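Icing Ring Doughnuts and Plating Them Without a Mess

Filed under: Baking, Serving

Iced rings are easy to make and easy to ruin in the last five minutes. Most of the damage is done between the cooling rack and the plate. The notes below cover the icing, the stripes, the plate and storage. They work for yeast doughnuts, baked cake doughnuts and sweet buns shaped in a ring.

Let them cool all the way

Icing put on a warm ring slides off and pools underneath. Give fried doughnuts at least 45 minutes on a wire rack. Baked ones need less time, but check the bottom with the back of your fingers, where the heat stays longest. Don't cool them on paper towels. The bottoms steam and the paper sticks.

Mixing the icing

For a small batch, put 100 grams of powdered sugar in a bowl and add milk a teaspoon at a time. Four teaspoons is usually close. The icing should fall off the spoon in a thick ribbon and sit on top of itself for a few seconds before it sinks. If it disappears right away, add sugar. If it breaks off in lumps, add a few drops of milk.

Sift the sugar. A lump will block a piping tip every time.

For orange, use gel color. Liquid color thins the icing before the shade is strong enough. Start with yellow and add red with a toothpick. The color deepens as it sits, so stop a shade lighter than you want and look again after ten minutes. Cover the bowl with a damp cloth while you wait.

Orange and white stripes

Dip the whole ring in white first and let it set until it no longer marks when touched lightly. Then pipe the orange over the curve, from the hole outward. Turn the ring as you go and keep your hand in one place. Wide stripes hide mistakes better than thin ones. On a puffy, lobed ring, follow the grooves and you get a pumpkin look with no extra work.

Montserrat Villalobos, who wrote in last March, uses a sandwich bag with the corner snipped off and says she gave up on metal tips years ago. A bag is fine for wide stripes. Cut the hole smaller than you think you need – you can always cut again.

If you bake for a stall or a school event, pipe all the white rings in one go before you change color. I did 141 of them one Monday for the Zakimbridge fair, and switching back and forth cost me most of the morning on the first two trays.

Choosing the plate

A flat center matters more than size. On a plate that dips in the middle, rings lean in and rub against each other. A shallow raised rim is enough to stop one from sliding off when you carry it. Pale, plain plates suit strong icing colors, and a glossy surface wipes clean if the icing smears.

Wash and dry plates the same day, even if they came out of the cupboard. Dust shows on a glossy glaze, and a damp plate softens the bottom of the doughnut.

Set the plate down where it's going to stay before you put anything on it. Bring the rings to the plate, one at a time. Hold each one low on the sides, below the icing, and lower it straight down. Dragging it even half an inch leaves a smear. With two rings, put them side by side with a finger's width between them.

If you use a colored cloth or table cover, pull it tight first. Plates tip on a fold. Green sets off orange icing well, and so does dark blue.
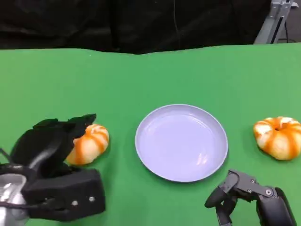

Can I stack iced rings if the plate is small?

Only once the icing is fully hard, and even then put a square of parchment between the layers. Two layers is the limit. The weight of a third will crack the icing on the bottom one. A second plate is the better choice if you have one.

Keeping them overnight

Store them in one layer in a box with the lid slightly open. A sealed lid traps moisture and makes the color bleed into the white. The refrigerator dries out the dough, so leave them on the counter and eat them the next day. Uniced rings freeze well. Thaw them on the rack and ice them after.

Seul-gi Ham asked whether a dried smear on a serving plate needs scrubbing. Lay a warm, wet cloth on it for a few minutes and it wipes off.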